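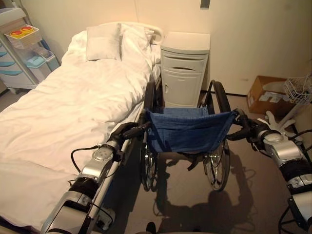
Visiting and Prayer Program: Progress Report to the Dreltora Trust

Prepared by Anas El-Sayed, program lead, 30/10/2022

You asked for an honest account, and I'd sooner give you that than a cheerful one. The grant pays for a scripture reading and prayer visit to people in care around Drurnoddale who can no longer get to Sunday worship. It also pays for the study booklet on James 5, "Is any among you sick?", which was the part your board liked best. I was doubtful about the booklet in May and I still am.

The visits are going ahead. We've made 200 so far, with eight visitors trained. I would be careful with that first figure. A visit goes in the log whether it lasted an hour or whether the person slept through the psalm and the visitor left a card. Our form has no way of telling one from the other, and I don't think a longer form would fix it.
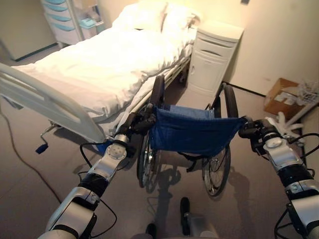
Wheelchair, held at both handles.

On the booklet, we printed 3298 copies and have given out 2530. "Given out" means they left our cupboard. Two parishes took boxes and I have no idea how many were opened. Those who did read it mostly raised the same complaint. Verse 15 says the prayer of faith will save the sick, and the booklet says so plainly on page one, then spends a single paragraph on what to make of it when the sick person gets no better. For a reader who has been unwell for years, that is the only paragraph that counts, and it's thin. One woman wrote in the margin, "So is it my faith or theirs?" We had no answer printed anywhere.

The Vedel study group has offered to write a fuller section using Paul's thorn in 2 Corinthians 12. I've read their draft. It is better, though it still hurries to the comfort — Paul asked three times, and the draft gives the asking one line.

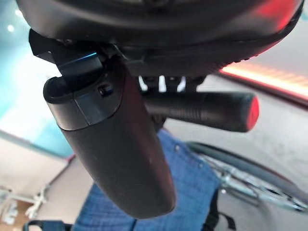

Gripper finger, close view.

Some of our supporters want us to report healings. I have declined. Two families told us of an improvement they put down to prayer, and I'm glad for them, but I can't test the claim and I won't put it in a table next to the postage.

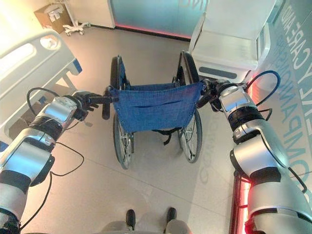
What we ask for next

Please let us move the money set aside for a second printing into visitor training. The Tahiri reading course would suit, and its section on lament is strong. The leftover booklets can go out with the new section tucked in as a loose sheet. If the board would still like a reprint, I'd ask to see the reasons in writing before we order.

Spending to date is within budget, apart from travel, where I set the figure too low. I'll send the corrected sheet separately.

Search reports and studies
Enter keyword
Go

Recent items
Reading the Psalms of lament aloud
Who are the elders in James 5?
Anointing with oil: what the text says
Notes for new visitors at Drurnoddale
Paul's thorn: draft study from the Vedel group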